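The gripper on line 2

We've had the arm on line 2 since February, and people outside the plant keep asking me how it's going, usually in the tone you'd use to ask about somebody's divorce. So, a report from the floor.

The vendor pitch was that Narnik would take over "low-value handling" and free the rest of us up for better work. I wrote that phrase down at the meeting because I wanted to see what the better work would be. So far it's this: I stand next to the arm and fix what it gets wrong. Same shift, same shoes, same pay grade, and a tablet I have to tap when I clear a fault.

I'll be fair to the machine. My wrists feel better. Anybody who has done 800 pieces in a shift knows what the last hour does to your thumbs, and I don't miss it. On rigid parts the thing is steady and it doesn't get bored. If we made nothing but rigid parts I'd probably be writing a nicer post, or I'd be out of a job and writing a much angrier one.

But a lot of what we handle is soft. Thin white material folds over on itself however it feels like folding, and it's wrapped around hard pieces you need to get at without creasing everything else. My hands know when there's a wrinkle trapped under a collar. I couldn't tell you how they know. The engineers asked me to explain it for the training notes and I talked for a whole lunch break, and what ended up in the notes was "check seating."

On its best shift so far the arm got through 454. The poster by the time clock says so. The poster doesn't say that 121 of those came back to my bench to be redone, and those don't show up as anybody's work. They show up as "assist." I've been assisting for two months and I'm tired by three in the afternoon.

What bothers me most is the new people. You used to learn this job by doing it badly next to somebody who did it well. Now a new hire starts on the tablet. They know the fault codes cold, and they've hardly touched the material. When the arm is down for a day, guess who can run the line by hand. It's a short list and most of us are over fifty.

The close work is where I'd want a person every time, down at the threads where the fabric comes in around the metal.

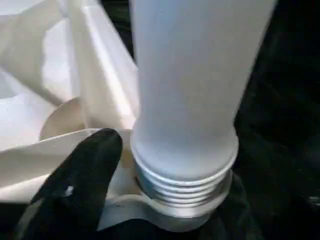 What I'd ask for

Put the rework number on the poster. Pay the assist hours at the old piece rate. And give every new hire a full month by hand before they see the tablet.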